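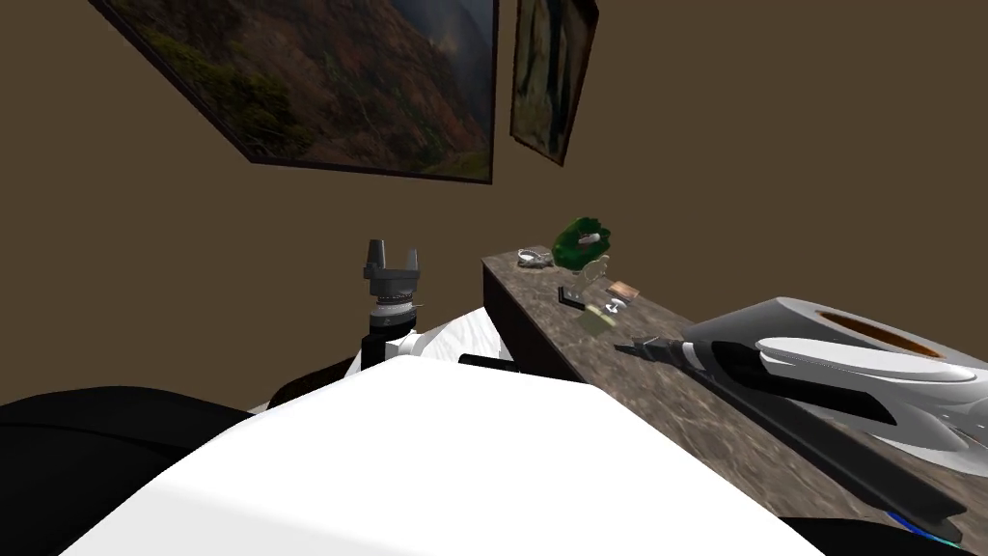
Foro de pesca > Spinning y black bass > Material
Tema: ¿Trenzado directo o bajo de fluorocarbono para el lucio?
Abril de 2021

barbo_terco escribió:
Buenas a todos. Llevo un montón de años pescando black bass con nailon de toda la vida y este invierno me ha dado por el lucio, así que vengo a molestar. Tengo un carrete Gokine de tamaño 2.000 que me va de lujo con los vinilos pequeños y le he metido trenzado Parum, el verde. La duda es el bajo de línea. En la tienda de Agudelo me dicen que fluorocarbono gordo y a correr, mi cuñado que acero siempre, y luego en el embalse de Rarnberg me encuentro a uno que ata el trenzado directamente a la grapa y se queda tan ancho. ¿Vosotros qué hacéis? Pesco casi siempre desde orilla, con agua bastante tomada y mucha rama hundida.

señuelo_roto escribió:
Directo a la grapa NO, por favor. Un lucio te corta el trenzado como si fuera mantequilla y se va con el señuelo clavado en la boca, que es lo peor que puede pasar. Si quieres perder dinero, piérdelo tú, pero el pez no tiene la culpa.
Yo uso acero de siete hilos, fino, unos palmos y listo. ¿Que es feo? Pues sí. ¿Que se retuerce después de dos peces? También, y lo cambio.

orilla_norte escribió:
A ver, señuelo_roto, que con el acero tampoco hay que ponerse así. Yo llevo varias temporadas con fluorocarbono del gordo (el más grueso que encuentro, parece alambre) y los cortes que he tenido los cuento con una mano. Eso sí, lo repaso con los dedos cada vez que saco pez y a la mínima muesca, fuera. En agua clara noto muchísima diferencia, con acero me siguen hasta los pies y se dan la vuelta.
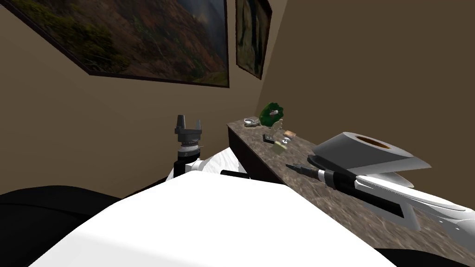

Dos cuadros en la pared y la encimera larga

señuelo_roto escribió:
Pero si él mismo dice que pesca en agua tomada. ¿Qué más le da al bicho ver el acero o no? En Rarnberg en primavera no se ve ni la puntera de la caña metida en el agua.

orilla_norte escribió:
En la cola del embalse no, pero en la zona de la presa se ve el fondo perfectamente. Que tú siempre vas a la cola ya lo sabemos todos, jaja.

la_carpa_vieja escribió:
Hola, me meto donde no me llaman. A mí lo que me preocupa del mensaje es el carrete. ¿Un 2.000 para lucio? Yo lo veo muy justo. No digo que no lo saques, pero en cuanto empieces a tirar jerks o vinilos de verdad te vas a cargar los engranajes. Tuve un Gokine parecido y el freno iba a tirones con cualquier cosa que tirase en serio. Para percas y bass, una maravilla. Para lo otro me iría a dos tallas más.

barbo_terco escribió:
Vaya, pues no contaba con el carrete... Me había hecho ilusiones de gastar solo en bajos, jaja. El mío es del modelo nuevo, el freno me parece bastante suave, pero también es verdad que lo más grande que le he colgado es un bass de los que no salen en las fotos.

finesse_y_siesta escribió:
Discrepo con la_carpa_vieja. Mi mejor lucio, 94 centímetros medidos en la moqueta, salió con un carrete de esa talla y una caña de bass. Que sí, que sudé, y que no es lo ideal porque alargas la pelea y el pez sale muy cansado. Pero el carrete sigue girando como el primer día. Si los señuelos son moderados y llevas el freno bien regulado, yo no cambiaba nada de momento.
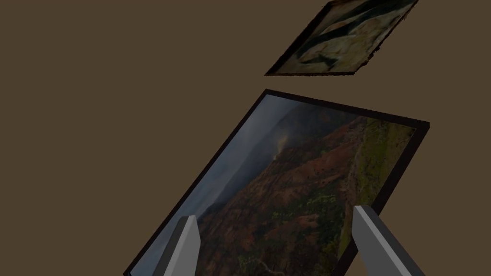 Los dos cuadros enmarcados, sobre pared lisa

la_carpa_vieja escribió:
Un pez no hace estadística, finesse. Lo que machaca un carrete pequeño son las horas de lanzar y recoger señuelo pesado, no la pelea. Enséñamelo después de una temporada entera tirando jerks y hablamos.

finesse_y_siesta escribió:
Yo no tiro jerks ni aunque me los regalen, así que te quedas sin la prueba :)

mosquito_de_julio escribió:
Una pregunta, que estoy leyendo y tomando nota: ¿con qué nudo unís el trenzado al fluoro grueso? A mí el FG me sale bien en el sofá y en la orilla, con viento y los dedos fríos, me sale una cosa que parece un ovillo. En julio perdí un señuelo precioso en un lance por culpa de eso, ni picada ni nada, se fue volando él solo.

orilla_norte escribió:
Con fluoro tan gordo ni lo intentes, mosquito. Giratorio pequeño y bajo corto, que quede fuera de las anillas al lanzar. En el giratorio ato el trenzado con un Palomar y en el otro lado va el fluoro con casquillo, bien prensado. Los llevo hechos de casa en una bolsita con cierre y en la orilla solo tengo que enganchar.

señuelo_roto escribió:
En eso te doy la razón, mira. Y con acero igual, todo preparado de antemano. Ojo con los casquillos baratos, que si aprietas de más muerden el hilo. Aprieto, mojo y doy un tirón fuerte con los alicates antes de guardarlo.

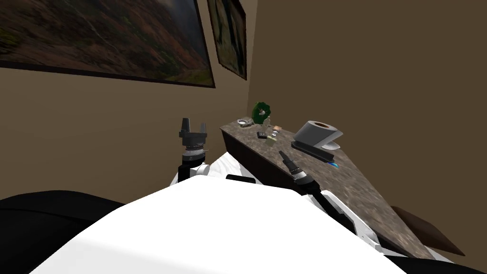
Paisaje de otoño, colgado en la pared de la izquierda

barbo_terco escribió:
Pues me habéis liado un poco pero me habéis ayudado un montón, gracias. De momento voy a hacer esto: acero fino para la cola del embalse, un par de bajos de fluoro gordo para la presa, y el Gokine se queda mientras no me meta en señuelos grandes. Lo del trenzado directo, descartado del todo. ¿El Parum lo veis bien o también lo cambio?

la_carpa_vieja escribió:
El Parum aguanta. Destiñe una barbaridad, eso sí, a las pocas salidas lo tendrás casi blanco. Corta unos metros de vez en cuando y ya está. Y hazte con unos alicates largos y un cortaalambres antes de ir, que con el lucio los dedos no se meten.

señuelo_roto escribió:
Suscribo lo de los alicates. Y cuando te corten el fluoro vuelves por aquí, que te guardo sitio en el club del acero.

orilla_norte escribió:
Ni caso, barbo. Si vas a la presa avisa por privado y te digo por dónde se baja, que el camino de la derecha está fatal.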